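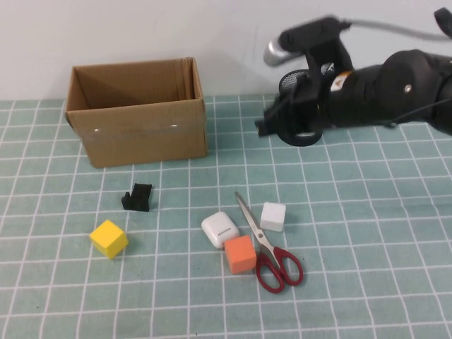 An open cardboard box on a table covered with a gridded cloth.

Print this article | E-mail this article

Bavodbridge Prize for Historical Fiction Goes to Harpreet Paquette

26 Oct 2025

The Bavodbridge Literary Trust has awarded its annual prize for historical fiction to Harpreet Paquette for the novel Parkard, the story of a ferry town in the last years before its bridge was built. The award carries a sum of $3,000.

The judges, Arsalan Magsi, Pui-shan Lu and Ginette Gill, considered 72 titles and announced a shortlist of eight in August. In their statement they praised the book's dialogue and its handling of two narrators who disagree about the same winter.

Ms. Paquette will read from the novel at the Trust's library next month. Admission is free, but seats must be reserved. A paperback edition is in preparation.

Entries for next year's prize may be submitted by publishers only. Inquiries should be addressed to Brayden Girard, Prize Secretary.

Contact Us | © 2025 Bavodbridge Literary Trust | Back to top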